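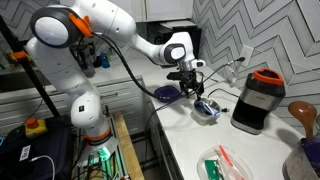
How a School Club Teaches a Robot Arm to Help in the Kitchen

Most robots work in factories, where everything stays in the same place. A kitchen is different. Bowls get moved. Spoons end up in the wrong container. Someone leaves a plug on the counter. For a robot, that makes a kitchen a hard place to work.

The students in the Kotthorpe Robotics Club picked a kitchen for exactly that reason. Their project is called Villudton, and it started in February. The goal is for a robot arm to pick up things from a counter and put them where they belong.

What are the parts of the arm?

A robot arm is a little like your own arm. It has joints, which are the places where it bends. Between the joints are stiff parts called links. Your upper arm is a link, and your elbow is a joint.

The club's arm is white, and the joints have dark gray rings and pale round caps. Look for them when you want to find where the arm can turn. At the far end is the wrist, and under the wrist hangs the gripper. The gripper is black and has narrow fingers that point down at the counter. It does the job of your hand, but it can't feel things the way your skin can.

Near the base there is a yellow box with an orange-red button on top. This is the emergency stop. Every robot in the club has one. If the arm does something it shouldn't, you push the button and the arm stops. New members learn about the button before they learn anything else.

How does the arm know what to do?

At first, it doesn't. A computer has to tell each joint how far to turn and how fast. Picking up one spoon can mean sending hundreds of small instructions.

The club doesn't type in all of those by hand. A student guides the arm through a job while the computer saves every move. One saved try is called a demonstration. So far the club has saved 3672 of them. Some are good and some are bad, and the students have to sort them. In one week they threw out 211 because the gripper had closed too early.

After that, the computer looks for patterns. It works out what the good tries have in common. Then the arm gets a turn on its own – with a student next to the stop button.

What is hard for the robot?

Shiny things are hard. A metal bowl reflects the light, and that can confuse a camera. Clear plastic is hard too, for the opposite reason. The camera may see right through it.

Cables are another problem. They bend, and they never lie the same way twice. Before each session, two students check that the arm's own cables have room to move.

"It takes about 40 minutes to get ready, and then we practice one job," says Yakubu Garba, who is 12. "I thought it would be faster. My job is mostly bowls."

Try it yourself

Put a cup and a spoon on a table. Ask a friend to close their eyes and be the robot. Now tell your friend how to put the spoon in the cup, using only words like "left," "down," "open," and "close." If the spoon misses, change your instructions and start again.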